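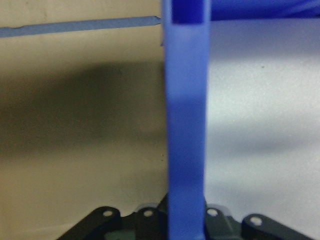

Section 4. Preparing the two-arm sorting table for visitors

4.1 Before you begin

This section explains how to set up the sorting demonstration for an open day or a customer visit. It assumes that the arms are already installed according to Section 2 and that the operator has completed the basic training. If you only want to run the table for your own tests, go to Section 5.

Please reserve 90 minutes for the first set-up. A practised operator needs much less, but on the first open day at Vollbridge we started too late and the early visitors had to wait in the corridor.

You need the following:

- the two arms with their grippers mounted
- both teach pendants, connected and charged with the latest Floleo program
- blue parts bins
- the demonstration parts (switches, push-buttons, capacitors)
- brown paper and blue tape for the work surface

CAUTION: Do not use parts which are still intended for sale or for repair. Parts in the demonstration are gripped and dropped many times in one day.

4.2 Preparing the surface

1. Cover the work surface with brown paper. Pull it flat from the middle to the sides. A small crease is allowed, but not under a bin.

2. Mark the squares with blue tape, lengthwise first and then crosswise. The squares help the operator to put a bin back in the same place after a visitor has moved it.

3. Press the tape down with a cloth. A loose end of tape can be caught by the gripper fingers.

4. Keep the pendants on the white side table, with the emergency stop free. Do not put bags, cups or leaflets on top of the cables.

Note: If you replace the paper, you must also check the height of the surface in the program. See 5.3.

4.3 Placing the bins

1. Put the bins on the surface so that each one can be reached by at least one arm.

2. Move each arm by hand guiding to a point above its bin. Lower it slowly until the fingers are inside the bin, and confirm the point on the pendant.

3. Raise the arm again in a straight line. If the fingers touch the wall of the bin, move the bin and not the taught point.

4. Repeat with the second arm. Only one arm should move during teaching.

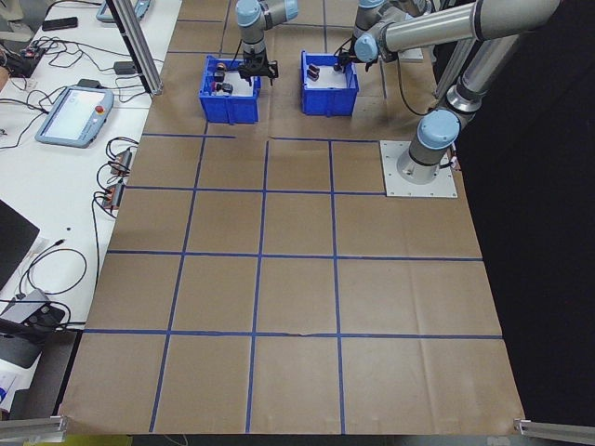

Tahira Bhutto asked us to add that the bins should be checked again after lunch, as they can wander a little during the morning and the gripper then closes on the wall in place of the part. We agree with her remark. She also recommends a small pencil mark on the paper at two corners of every bin.

4.4 Running the demonstration

1. Ask the visitors to stand behind the floor line. Wait until everybody is there.

2. Say in a few words what the arms are going to do. Many guests are seeing such a machine for the first time, so please avoid abbreviations.

3. Select the program SUSANO DEMO on the main pendant and set the speed to 10 per cent.

4. Press Start and keep one hand close to the emergency stop during the whole first cycle.

5. When the first cycle has ended without a stop, you may increase the speed in small steps.

CAUTION: Never reach into a bin while an arm is above it, also when the arm is standing still. It can be waiting for the other arm.

If a part has fallen beside the bin, pause the program, wait for the message PAUSED on both pendants, and only then pick it up.

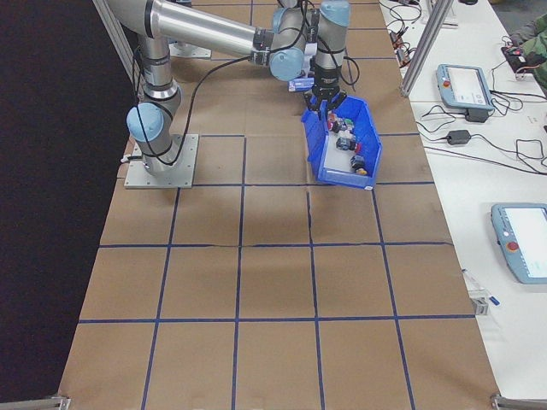 6. After each group, pause the program and look into the bins. Parts lying close against a wall are difficult to grip. Move them towards the middle by hand.

7. Write the number of cycles in the log book. In November the table reached 1,965 cycles, with roughly 400 of them during the visit of the Baloch apprentices.

Note: The log book is also the basis for the service interval of the gripper fingers (Section 7).

4.5 Questions from visitors

Guests often ask to try the pendant themselves. This is permitted under supervision, at the lowest speed, and with one person at a time. Children may press Start when the operator is holding the second pendant.

Before you let a guest choose the parts, sort them by kind. Small electrical parts with a round body can roll, and switches which lie on their side may need a different grip from those which stand.
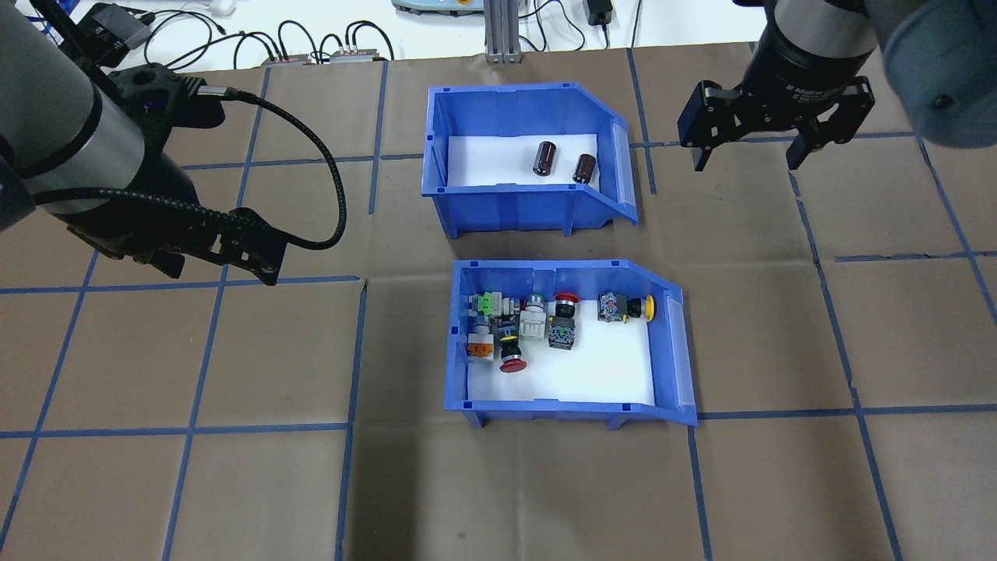
Could the manual say what to do when a visitor wants to mix both kinds in one bin, Laiba Orakzai wrote to us after the spring visit, because this was the request she heard most. It is possible, but load the program SUSANO MIX first, and expect longer cycles.

4.6 Closing the table

1. Let the running cycle finish. Do not use the emergency stop to end a demonstration.

2. Drive both arms to the rest position.

3. Empty the bins and put the parts back in their boxes.

4. Switch off the controllers, then the side table.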